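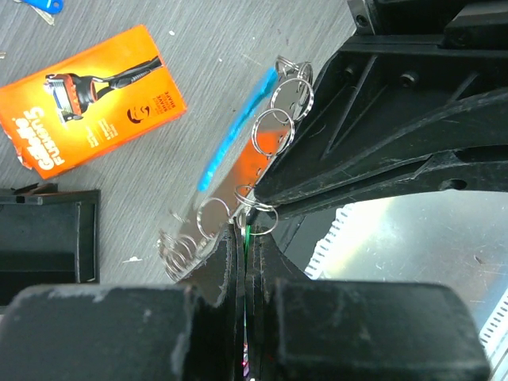

Progress report to Grutance, 8th October. Virelville creek planting, second stage. Written up by Myrtle Villanueva in between site visits, so forgive the shorthand. Money questions to me, plant questions to Nghĩa Kim.

**Short version**

On track for planting, behind on fencing, a bit under on spending. Ground prep done on the east bank. West bank not started and won't be until the fence is in. No change asked for to the total, one change asked for inside it (see Budget).

**Planting**

Winter tubestock went in along the bottom of the Karagiannis paddock and round the bend to the ford. Survival looks good where we got guards on the same day. Poor where we didn't — wallabies mostly, some hares. Sedges at the waterline have taken very well and are already spreading into the soft mud. River red gums slower but alive. The bottlebrush was a dissapointment, half of it yellow by the end of winter, and Nghĩa thinks the hole by the culvert stays too wet for too long. Plan is to swap to swamp paperbark there and leave the bottlebrush for higher up.

Cumwood have the next batch in tubes now. Quality of the last lot was mixed, roots circling in the bigger pots, and we told them so. They've agreed to send the next lot younger. Pickup is ours to arrange. Kha Lò has the ute and the trailer booked.

Direct seeding: tried in four plots above the flood line. Two came up thick, one patchy, one nothing at all. The bare one had been sprayed twice for phalaris and may still be carrying residue. Will rest it and try again next autumn, after the break.

**Fencing and water**

Ristić started late because of the wet and then lost more time when the post driver couldn't get across the bottom track. What's up is good work. Strainers solid, wires tight, gates swing clear of the ground. Still to come is the last 100 metres on the west bank, the steep bit, plus the floodgate across the gully. He wants to hang the floodgate on chain so it lifts in high water. Happy with that.

Trough on the Karagiannis side is connected and running. Aliki says the cattle found it straight away and have stopped pushing at the creek wire. Second trough waiting on a float valve. The tank for it is on the pad, plumbed, not yet filled.
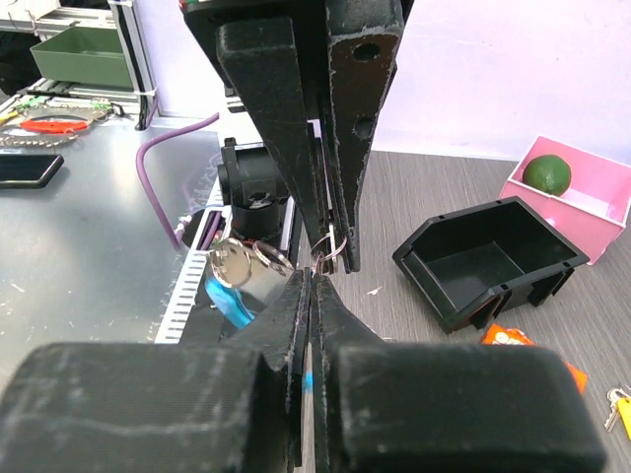 Access is the thing that has eaten the most hours this stage. Three landholders, two locked gates, a pump shed, and a chemical store that has to stay shut between jobs, and until winter it was all run off whoever had the spare in their pocket. Kha has drawn up a sign-out sheet and it lives inside the shed door at Aliki's. What we want to go with it is proper tags. The flat silver disc on a round metal ring, like the keychain in the photo with the bright blue plastic on it, is the style Kha has in mind for the gate sets, and the little split rings are fine for the singles. Colour would help too, things get dropped in long grass. Small cost, coming out of sundries, no approval needed as far as I know. Tell me if I've got that wrong.

**Weeds**

Willow removal finished upstream of the ford. Stumps painted. A few suckers since and Nghĩa went back over them on foot. Blackberry is holding on in the gully and will need another go once it's actively growing. Goats were suggested by one neighbour. We said no, given what they'd do to the young trees, but might take her up on it for the old quarry side where nothing's planted.

Spray log is up to date and attached seperately.

**Monitoring**

Photo points done in March and again after the winter floods. Water clarity tube readings done by Ourania Mavromatis at the ford and the road bridge. Clearer at the ford than this time last year, much the same at the bridge. She cautions that it's one season and last year was a dirty one. Frogs calling at the new backwater, pobblebonks for certain and one other we want checked by ear from the recording.
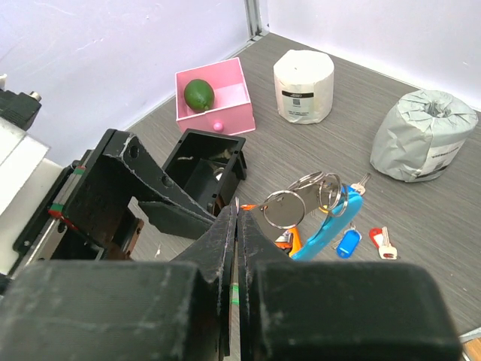
*Scuffs and white dust along the edges.*

**Budget**

Fencing underspent, that's just timing. Guards overspent, we used the taller ones after the wallaby damage and will keep using them. Asking to move the unspent part of the signage line across to guards. Signs can wait till there's something to look at from the road. Please confirm by reply, email is fine, we don't need a new form unless you do.

**What's next**

- Fence finished, west bank, six weeks if the track dries out
- Blackberry second pass
- Float valve and fill the tank
- Collect Cumwood stock once it's hardened off
- Paperbark into the culvert hole
- Landholder walk with Aliki and the two neighbours, you're welcome to come, bring boots

Main risk is a dry late spring. If it goes that way we'd hold planting stock at Kha's place under shade and hand water what's in the ground nearest the track. The steep bit will have to look after itself. Other risk is Ristić getting called away to flood repairs down the valley, which he has warned us about. We have no second contractor lined up, Ourania is ringing one in the next shire.

Receipts to follow when I've found the one for the star pickets.

Myrtle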